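Diary of the Reading Room
Category: Staff Diary / Collections
5 min read

June 29, 2026

The reading room opened at the usual hour and was at capacity before noon. The increase is attributable to the family history course at Grindton, whose participants have been asked to complete an exercise using parish and trade directories. Staff retrieved directories for most of the morning and suspended all other retrieval until lunch. Two readers who had ordered maps in advance were served first, in accordance with the booking rules.

Ms. Valdovinos reported on the Rudd correspondence. The collection comprises 3,000 letters, of which 600 have now been listed to item level. The remainder are sorted by correspondent only. She has proposed that the listing continue by year, beginning with the letters concerning the flood and the rebuilding of the lower market, as these are the ones most often requested. The proposal was accepted. Readers should note that unlisted boxes remain closed, and that written requests for exceptions will be considered by Mr. Karras on his return.

A difficulty arose with the letters of the second Rudd brother, who dated his correspondence by the feast day and omitted the year. Mr. Mendoza spent the early afternoon comparing the paper with dated letters from the same household and was able to place three of them with confidence. A fourth mentions the price of oats and a new bridge at Onow. It has been set aside until the county accounts can be consulted. 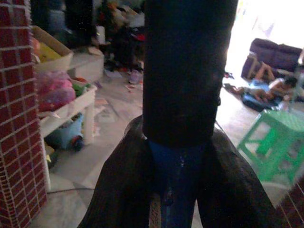

Department of Archives and Local Studies

At two o'clock Mr. Cosgrove received the depositor of the Ralar Choral Society minute books. The society wishes to retain ownership and has requested that the books be available for its anniversary concert in October. A loan agreement was discussed, and the draft will be revised to state the conditions of display. The first volume has a split spine and should not be opened flat. Mr. Cosgrove advised that a facsimile of the founding page be shown in its place, and the depositor agreed to put this to the society's members.

The minutes themselves are of greater interest than had been expected. Alongside the usual entries on rehearsals and subscriptions, the secretary recorded the weather at every meeting and the names of those who arrived late. One tenor appears in this list for most of a winter and is then thanked, without further comment, for the gift of a clock.

Ms. Magaña completed the monthly reading of the storeroom instruments. Humidity was within the permitted range in the main store and slightly above it in the map store. The readings have been entered in the register and the map store will be checked again tomorrow morning.

Correspondence was answered until closing. An inquiry concerning the Onow school registers was referred to the county office, which holds the originals. The last reader left at five, and the directories were returned to the shelves, with the exception of one volume held over at the desk for a reader from Grindton.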